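The Drulleo is a solid wood worktop sold by Fuvarico in blank form, ready to be cut, sealed and fitted by the buyer or a local carpenter. It is made from full-length strips of ash, glued edge to edge and planed flat on both faces. It is used for desks, kitchen counters, craft tables and shop counters. Legs and frames are sold separately.

Item number 513. Page last revised 21/05/2020.

## Sizes and thickness

The standard top is 2000 mm long. Two depths are kept in stock, and both come in the same thickness.

| | Narrow | Deep |
|---|---|---|
| Length | 2000 mm | 2000 mm |
| Depth | 600 mm | 800 mm |
| Thickness | 27 mm | 27 mm |
| Edges | Square, lightly sanded | Square, lightly sanded |
| Finish | None, or clear gloss | None, or clear gloss |

Lengths are cut slightly over and should be trimmed square before fitting. Depths are exact to within a millimeter. If you need a top longer than standard, two can be joined end to end with worktop bolts. The recesses for the bolts are not cut at the factory. We do not recommend joining tops in front of a sink.

## The wood

Ash is a pale hardwood with an open, straight grain. Color varies from strip to strip, and a darker strip near the middle of a top is not treated as a fault. Small sound knots are allowed on the underside only. If color matching matters to you, order all your tops at the same time and write "same batch" in the order notes. We can't match a later order to an earlier one.

All ash darkens a little with daylight. Move mats, lamps and trays around during the first few months or you will see their outlines. Sanding takes the outlines out of an unfinished top. On a glossed top it means refinishing the whole face.

## Choosing a finish

**Unfinished.** Sanded to 120 grit and wrapped. It must be oiled or varnished on all six sides before use. A top sealed on one face only will cup, and cupping from uneven sealing isn't covered by the warranty.

**Clear gloss.** Three coats of water-based varnish on the top face and front edge, two on the underside and remaining edges. It wipes clean with a damp cloth and resists most household spills. It reflects ceiling lights and shows fine scratches sooner than an oiled surface does. Any cut edge has to be sealed again. A small can of the same varnish is item 23 in the accessories list.

We stopped selling the satin finish in January. Remaining cans of satin varnish can still be ordered for touch-ups until they run out.

## Fitting

Leave the top flat in the room where it will be used for three days, still wrapped, on at least four battens. Don't lean it against a wall.

Fix it from below with slotted brackets. Wood moves across its width with the seasons, and a top screwed down tight through round holes may split. On the deep size, allow 3 mm of movement at the back. Drill pilot holes and set a depth stop on the bit.

- Maximum overhang at the ends: 200 mm
- Maximum overhang at the front: 100 mm
- Maximum span between supports: 900 mm
- Minimum gap to a stove or radiator: 50 mm

The Baxter steel frame fits the narrow top without changes. For the deep top you need the Baxter with the longer crossbars, and the part code on the box ends in D. The older Darnmont trestles also work, but check that both are set to the same height notch before the top goes on.

## Cleaning and care

Wipe up water, wine, coffee and vinegar promptly. Use a cloth wrung out in warm water with a drop of dish soap, then dry along the grain. Scouring pads, bleach and ammonia sprays will dull the gloss. Hot pans need a trivet on either finish.

Oiled tops should be re-oiled twice in the first year and once a year after that. Lay oily rags out flat outdoors to dry before throwing them away. They can catch fire if left in a heap. 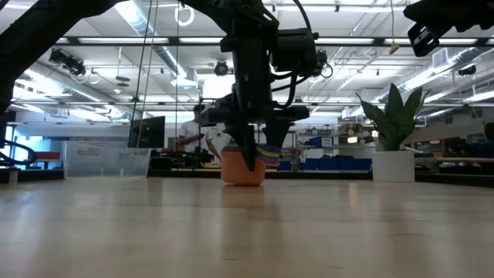

Tamsin Stubbs: I've had the deep one in gloss for a little over a year, on the Baxter frame. The surface has held up fine. My one complaint is the cut edge. I trimmed mine to fit an alcove, put one coat of varnish on the end, and it went gray by the kettle. I sanded it back and gave it three coats and it has been all right so far. The instructions in the box should say three.

Fuvarico reply: Thank you. Three coats is correct for cut ends, with a light sanding between coats. The leaflet is being changed.

Angus Katene: Does the narrow top come with the bolt recesses if you order two?

Fuvarico reply: No. Most kitchen fitters have a jig for them, and the work takes around an hour.

## Delivery and returns

Tops are sent flat on a pallet to the curb. Two people are needed to carry one indoors, and the deep size will not go around a tight stair landing. Measure before you order. Check the corners while the driver is present and note any damage on the delivery slip.

Unwrapped tops can be returned only if they are faulty. Wrapped tops can be returned within 30 days, with return freight paid by the buyer. A top that has been cut, drilled or oiled can't be returned.

For trade accounts and orders of ten tops or more, write to Beverley Nepia in the sales office. Questions about spare varnish and brackets go to Gönül Toprak at the parts desk. Give the item number and the batch code stamped on the underside, near the left rear corner.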